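News > Community > Findmont

Findmont bead and button swap moves to the Adell Street hall

June 20, 2025

The Findmont bead and button swap will move to the Adell Street hall starting with its next session, organizers said. The swap had met in the back room of the public library since it began, but that room closed in March for work on the heating system and will not reopen this year.

Attendance has grown to the point where the library room was already tight. The spring session, held in borrowed space at the Skatness Community Center, drew 27 tables, and several people who wanted one were turned away. The Adell Street hall has room for more tables and a separate area for children.

Table rental stays at $3. Visitors who only want to browse or trade from a bag get in free. Tables can be reserved at the front desk of the library or on the day, if any are left.
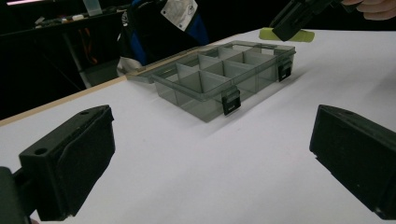
Sellers are asked to sort their stock before they arrive. At the last session a lot of time was lost at the start while people tipped out mixed bags and picked through them. Small parts such as seed beads, snaps and jump rings should be in closed containers when they are carried in and out. Glass jars are allowed on tables but not on the floor.

Tăng Sewing and Notions, which is closing its Mill Road store, has donated its leftover button stock to the swap. The shop's count came to 2187 cards, most of them shirt and coat buttons from the past two decades. They will be sold by the card, and the money will go toward hall rent. The swap has $900 to raise to cover its first year in the new building.

Parking is behind the hall, with the entrance on the north side. The front steps are being repaired, so visitors should use the side door, where there is a ramp. Coffee will be sold inside. Dogs are not allowed in the building.

Contact the newsroom | Copyright 2025 Findmont News | Back to top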